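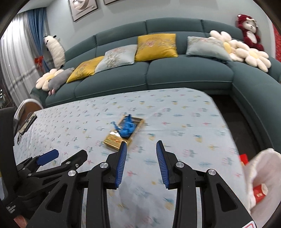

Pencilled under my March entry was a remark that a shiny gold box shows every finger, and that we should go back to the matt one before Lastance orders any more. I have read it three times and I agree with half of it. Yes, it shows fingers. But the matt one got white scratches on the corners in the Farkow delivery, and a finger mark can be wiped away while a scratch stays.

June 2026, gift boxes, continued.

Worked today at the table in front of the teal sofa, with the pale patterned cloth on. The bench is still full of the Ghorbani samples and I did not want to move them. The cloth is good for this work. The box does not slide when I push on the lid, and the rims do not touch a hard surface. Small disadvantage: on a print with so many little motifs I lose the ends of ribbon. Next time I bring a plain tray for the small parts.

Filling. The blue one goes in crumpled, as we agreed. I tried also to fold it flat, and the box looked half empty from the side. Crumpled it fills the inside better, but it wants to come out over the rim and then the lid sits crooked. What helped was to press the middle down first and tuck in the corners after, with the long side of the box towards me. If I begin with the corners I must do everything again.

Time: 5 boxes took longer than I hoped, because I stopped to wipe each one. With cotton gloves it should go quicker. The gloves in the drawer are too big for me, please can somebody order the small size.

Gold stock: 794 on the list, from which 100 are promised to Grallness. I did not open the cartons to check. Please do not take from the Grallness cartons, even if they stand in front.

Wiping: dry soft cloth only. The glass spray leaves a grey veil on the gold, and I had to put 2 boxes aside for this. They are on the window shelf with a paper slip inside, they can be used for practice.

Still open:

- matt or shiny, we must decide before the next order
- is a thin band around the lid allowed? It would keep the blue inside
- the inside of the box is dark, maybe a light paper at the bottom, to be tried

I left the cloth on the table. Please shake it outside, there are bits of ribbon in the folds.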